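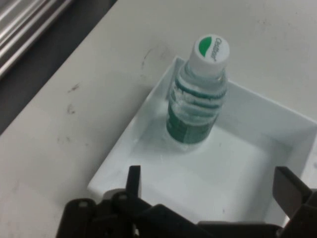

Packing an order is a job most people picture in one go: a hand reaches out, picks up a product, puts it in the box, and moves along. Anyone who has done it for a living knows it's a hundred small decisions. Is the cap on tight? Which way does the label face? Will this thing tip if I let go now? The Kiltolex, a tabletop picking kit from Jutuvitz, is built for those small decisions, and after a month with one on my workbench I'm more excited about it than I have been about any piece of shop equipment in years.

I should say what kind of shop. We pack toiletries and small gifts in the back half of a building that used to sell carpet. Nothing in our catalog is heavier than a bag of bath salts, and nothing in it is the same shape as anything else. Lids are domed, flat, ridged, flipped. Some bottles are so light when they're part full that a breath of air moves them. Big warehouse robots have never had much to offer a place like ours, and the small ones we looked at in the past wanted every item delivered to the exact same spot, facing the exact same way, forever.

The Kiltolex comes in two boxes. One holds the arm and its clamp base, the other holds the two-finger gripper, the wrist camera, the cables and a control unit that looks like a lunchbox. There's a printed guide, thin but well drawn, and I had the arm bolted down and moving before my second coffee (I did put one cable in backward, and the software told me which one, which I appreciated). The clamp grips any table with a decent edge. Ours is an old one with plenty of scuffs on it and the kit didn't care.

What sold me is the teaching. You don't write code. You hold the gripper by hand and walk it through the job, the way you'd guide a kid's hand on a paintbrush, and it remembers both where you went and what the wrist camera saw on the way. Fifteen good runs is the suggested minimum for a new item. I gave it 15 for our first bottle, a small one with a screw cap, and it was picking that bottle out of a tray and setting it in a carton by lunchtime. Then I moved the tray a hand's width to the left, just to be mean, and it found the bottle anyway!

It isn't fast. Let me get that out of the way, because the people in my inbox always ask. Over one long afternoon I set it to move bottles from tray to carton and back, and it finished 214 moves before I shut it off for the night. A person with good hands would beat that before lunch. But a person with good hands would also be bored out of their mind, and I had spent that same afternoon on the phone with a supplier, wrapping ribbon and eating a sandwich.

The gripper deserves its own paragraph. The fingers close gently, and you set the squeeze with a slider that runs from "egg" to "jar lid," which made me laugh and then turned out to be a pretty good guide. Soft bottles are the hard case. Squeeze one too much and you get a mess, too little and it slides. I landed a few notches up from egg for most of our plastic and left it there. Tall, skinny things are still a struggle, and I never did get it to pick up a sheet of tissue paper. Jutuvitz sells a suction tip separately that is supposed to help with flat items. I haven't tried it.

Lighting matters more than the guide lets on. Our trays are glossy white, and in the late afternoon the sun comes in low through the loading door and bounces off everything. The arm slowed way down in that light and twice reached for a reflection. A cheap shade over the door fixed it. If your work area has a skylight, plan on moving the bench or doing your teaching runs at different times of day so the software learns both.

The software, by the way, is called Yuen, and it runs in a browser. I like it a lot. Each job is a card, each card has a little strip of clips from the teaching runs, and you can throw out a bad run with one tap. There's no hunting through menus. What I'd change is the way it handles near twins. We carry a hand wash and a lotion in bottles that differ only in the label, and Yuen lumped them together until I retaught both from a closer angle. It took me most of an evening to work out that the angle was the problem. The guide should say so on page one.

Support comes from a distributor called Dukex, and they were good. I sent a question in the morning with a clip of the arm hesitating over a tray wall, and had an answer the same afternoon: start the run higher and come down steeper, so the finger tips clear the rim. It worked. They also rent the kit by the month, with the rent coming off the price if you decide to keep it, and for a shop of our size I think that's the right way in.

A few practical notes for anyone clearing bench space. The arm lifts up to 500 grams including whatever the gripper is holding onto, so liter bottles are out. Trays with low, sloped sides are much easier than deep bins. Keep the camera lens clean; ours picked up a film of powder from the bath salts and got fussy until I wiped it. The fan in the control unit is louder than it needs to be. And label your teaching cards with real product names, because "bottle new 2" means nothing to you three weeks later.

Our rental month ends in January. I've already cleared a permanent spot for it next to the tape station, and I'm teaching it the soap tins next.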